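Material Culture Survey, Unit 6: The Table
October
Course notes by the Billevside evening program

Welcome back! We spent the last unit on chairs, which hold one person at a time. Tables are more fun, because a table has to settle an argument between several people (and all their stuff). Where does everyone sit? Who gets the end? What goes in the middle, and who can reach it?

Start with the trestle table. In a medieval hall it was loose boards laid across supports, put up for the meal and taken down again afterward so the floor could be used for something else. We still say "board" for food, as in "room and board," and a "boarder" is somebody who eats at yours. I love this! A piece of furniture that was packed away every day left its name all over the language.

The fixed table came in slowly. Once a household could spare a room for eating, the table could stay put, and once it stayed put it could be heavy, carved and worth showing off. Our main document for this stage is the Bhuiyan inventory of 1647, which is in your reader. Look at how it lists things room by room. The "long table in the hall" comes with its benches, but the "little table by the window" is entered alone, with no seats at all. What was it for? Writing, sewing, a place to put down a candle? Bring your best guess to class, and bring the line you based it on.

Next comes the edge, and please don't skip it. A straight edge is easy to cut and lets you push two tables together. A curved edge costs more work and more wood, but it changes how people sit. Round tables have no head. Kidney shapes, popular for dressing tables in the eighteenth century, bring the ends of the top within reach of a seated person. Modern desks borrow the same trick, and they add something no earlier maker needed — a hole for the cables. 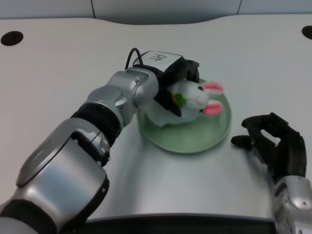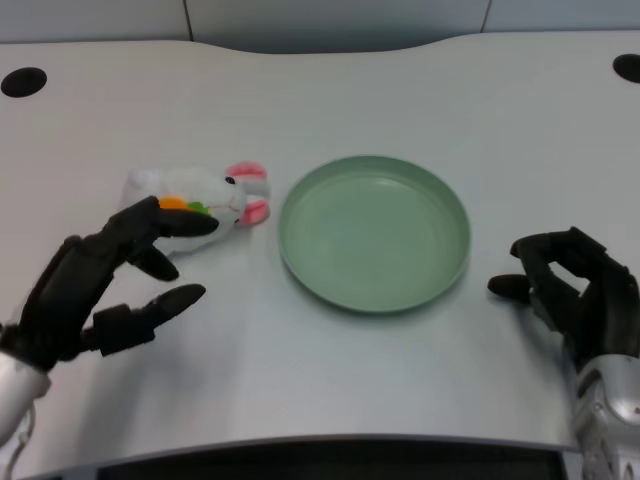
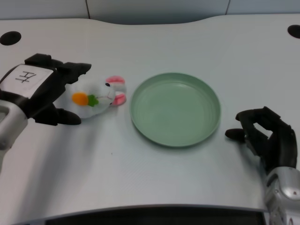
A white tabletop with a small toy and a dish in the first two views. Look at the back edge and the round holes in the second and third.

Reading time: 3 minutes

Compare that with the writing desks in the Jimovine catalog (also in your reader). Those have pigeonholes, little drawers, a slot for letters, a sloped lid that locks. Paper needed somewhere to live, so the desk grew a whole upper story. As paper moved off the desk, the upper story went too, and we are back to something surprisingly close to the plain board.

A word on surfaces. Before you decide that a table is "plain," ask whether it was meant to be seen bare. Many early tables spent their working lives under a carpet or a linen cloth, and the wood below is rough for that reason. The Pluden table in our study room is a great case. Run your hand under the apron and you'll feel the saw marks.

For next time: read pages 1 to 28 of the reader, then pick one table you use every day and write up to 1000 words on it. Measure it. Draw the edge. Note the wear and where people put their elbows. Kitchen tables are very welcome, and so are workbenches — last term's paper on a card table with one short leg was a joy to read.

Study room hours run until 9 p.m. Handle the Pluden table with clean, dry hands, and please leave the drawer closed. It sticks.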